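Print this page | E-mail this page

Skindutano Set-up Guide
Section 5: Getting the wrist view to line up with the planner

Okay, arm's bolted down, the controller boots, and you've been through Section 4 and have joints that move when you ask them to. Good! Now we get to the part I like best, where the software starts to believe what the wrist camera tells it. I've done this on every arm in the Uvisthorpe shop and I still keep the guide open on the second monitor while I do it, so please don't feel you have to memorize anything.

You'll need the Skindutano panel open, a terminal next to it, and the Steyn planner installed but not running. If Steyn is already up, shut it down first. It grabs the transform topic the minute it starts and won't let go, and you'll spend a happy afternoon wondering why your new numbers don't stick. (I did. It was a Monday.)

5.1 Start the camera feed

1. Open the panel and go to Perception, then Sources.

2. Pick the wrist source from the list and press Start. The light next to the name should go from gray to green.

3. Open the live view and leave it open. Drag it somewhere big. I like it on the left half of the screen with the terminal on the right.

4. Type "skin status" in the terminal. You're looking for a line that says the wrist source is listening on port 1223. If you see a different port, somebody has changed the config, and you should change it back before going on, or Steyn won't find the feed later.

Note: If the light goes green and then drops to gray again a few seconds later, the usual culprit is two copies of the driver fighting over the same feed. Run "skin stop all", wait for the prompt to come back, and start over from step 2.

5.2 Teach it which parts are gripper

The planner treats anything it sees as a possible obstacle. That includes its own fingers, which sit in the wrist view all day long. So before we let it plan anything we make a self mask, a sort of "this is me, ignore it" layer on top of the feed.

1. Close the gripper from the panel. Use the slow setting.

2. In the live view, press Mask, then New. Name it something you'll recognize in a month. Mine are called things like "closed" and "open", very creative.

3. Trace the outline of both fingers with the polygon tool. You don't need to be fussy on the finger nearest the camera, because its edge is going to be soft no matter what you do. Go a little wide there. On the sharper finger, stay close to the edge so you don't throw away useful view.

4. Trace anything that sits above the fingers too, brackets and housings included. This is the step people skip. If it moves with the wrist and shows up in the view, it goes in the mask.

5. Press Save, then Apply. The masked area turns a flat purple.
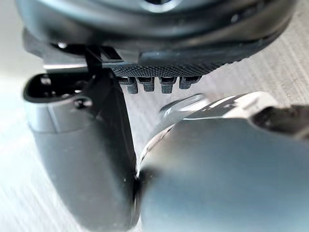
6. Open the gripper and do it all again with a second mask. Skindutano blends between the two as the fingers travel, so the two outlines need the same number of points, laid down in the same order. Start both at the tip of the left finger and go clockwise and you'll be fine.

Caution: Don't use the Auto button for this on a pale bench. Auto looks for dark things against a light background and it's pretty good at it, but it also loves grain lines and shiny edges. Akinyi Urio let it run on her bench and it masked a long stripe of tabletop, and after that the planner was perfectly content to drive through anything parked on the stripe. Trace by hand. It's five minutes of your life.

5.3 Set the hand-eye transform

Now we tell the software where the camera sits compared to the wrist flange. There's a starting guess in the config and it'll get you close, but close is no good for picking up small parts.

1. Tape the calibration card to the bench, flat, all four corners. A curled corner will wreck the result.

2. In the terminal, type "skin handeye start". The arm goes to its first pose and waits for you.

Caution: Keep one hand by the stop button for the whole routine. The moves are slow, but the path hasn't been checked against anything on your bench. The masks only help once the planner is running, and at this point it isn't.

3. Look at the live view. Is the whole card in there, clear of the purple? If so, press Enter and it'll take its reading and go on to the next pose. If not, nudge the arm with the jog keys until it is, then press Enter.

4. Keep going until the terminal says "solve ready". Type "skin handeye solve".

5. Read the error it gives you. Anything at 2 pixels or under is fine and you can keep it. Over that, type "skin handeye redo" and it will take you back through the worst poses only. I've never had to redo more than once unless the card had come loose.

6. Type "skin handeye save". Please type it! The solve doesn't save itself. There's an open request with Siyabonga Maluleke to make it ask before quitting, and I'm told it's coming in the next version.

Note: The transform is stored per arm and per gripper. If you swap the gripper, you get the old starting guess back, and you do 5.2 and 5.3 over again. Putting the first gripper back on brings its saved numbers back too, so keep the names straight.

5.4 Bring Steyn up and check it

1. Start the planner from the panel. Wait for "planner idle" at the bottom of the window.

2. Turn on the overlay in the live view. You should get a thin green wireframe of the gripper drawn over the real one.

3. Close and open the gripper a couple of times and watch the wireframe. It should stay on the fingers all the way through. If it lags but ends up in the right place, that's only feed delay and you can live with it. If it ends up off to one side, your transform is off, so back to 5.3.

4. Switch the overlay to Obstacles. With a bare bench you want to see the bench plane and nothing else. Any little blobs right at the finger edges mean the mask is too tight. Widen it a hair and apply again.

5. Put a block of foam in reach, press Scan, and ask for a plan to the far side of it. Look at the preview before you run it. The path should swing around the block with a bit of air to spare.

6. Run it at the lowest speed.

If the preview goes straight through the foam, don't run it. Check that Steyn is reading the live feed and hasn't picked up a recorded one. There's a dropdown called Input in the planner window, and it remembers whatever you used last, even across a reboot. Whoever was replaying logs before you may well have left it on Replay.

5.5 Stuff that trips people up

The live view is mirrored by default. Some folks like it that way and I can't stand it. Turn it off under View, then Flip. It makes no difference to the masks or the solve, only to your head.

Changing the camera exposure after you've done the masks is fine. Changing the crop isn't, and you'll have to trace again.

If you want to move masks from one arm to another, Palesa Pillay wrote a little export script, and it lives in the tools folder under "maskcopy". It works well between arms with the same bracket. Check the overlay afterward anyway, as brackets can get bumped.

Back up the config folder once everything looks good. I zip mine and put the month in the file name. The January one has saved me more than once.

Next up is Section 6, grasp presets, where you get to pick something up at last.

Print this page | E-mail this page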